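## 5. What went wrong with the corn

I'd love to report that the handover task just worked, and for a good while it looked that way. We had 3000 training episodes on the Lirnora setup, the loss curves were boring in the way you want them to be, and the policy was picking up corn and passing it from one arm to the other without much drama. Then we moved to the longer evaluation and started getting what our lab notes call "phantom grasps" - the policy decides it's holding the corn, lifts, swings over to the other arm, and offers it a whole lot of nothing.

The first thing we blamed was the gripper hardware, mostly because I'd reassembled it in March and didn't trust my own work. We swapped the finger pads, re-zeroed both grippers and ran the Hutden calibration routine again from scratch. No change at all. The failures also didn't care which arm went first, so a single bad motor was off the list pretty quickly.

Next we went through the logs side by side with the video, which took forever (the two streams are stamped by different clocks, and our alignment script is held together with string). We looked at the fixed view and the wrist view for the same kind of setup, corn and all, as in Figure 7. 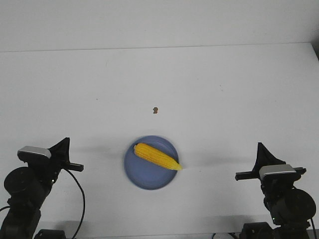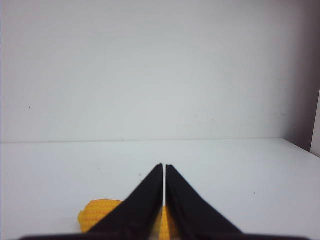
**Figure 7.** Corn task: view of the workspace with both arms, and view from a gripper camera.

Our wrist views have a problem that I really should have caught during data collection. When the fingers come down over something, they hide a good part of it, and the policy has to guess the rest from whatever sticks out at the sides. For a chunky object that's fine. For a long one, a patch of yellow near the fingers looks almost the same whether the cob is between them or sitting a little behind them. The network learned that yellow near the fingertips means "close now," and then that closed fingers mean "go." Nothing in the training data ever punished that second step, as I'd thrown out every failed demonstration before training. I was quite proud of how clean the dataset was!

The safety side of this bothered me more. In episode 3199 the giving arm missed the corn, closed on the rim of the plate, and lifted anyway. The receiving arm was already on its way in. The plate tipped, slid down one finger and wedged itself against the other gripper, and both arms kept pushing for 5 seconds before the torque limit tripped. Nothing broke, but a person reaching in to grab that plate could have had their fingers in a bad spot. Our stop logic watched each arm separately, and each arm on its own was inside its limits for most of that time.

We made two changes. The Benjelloun controller now compares the measured finger opening after a close command with the width expected for the object, and it refuses to lift if they don't match. We also added a shared force check across both arms, so if they start loading against each other, both stop and hold position. I went back and put the failed demonstrations in the training set too, labeled as failures.

Phantom grasps still happen with the retrained policy, but the arm now backs off and tries again. The shared force check does trip on some perfectly good handovers, mainly when the receiving gripper closes early and tugs - we haven't tuned that threshold yet, and the Mesto runs in the next section use it as is.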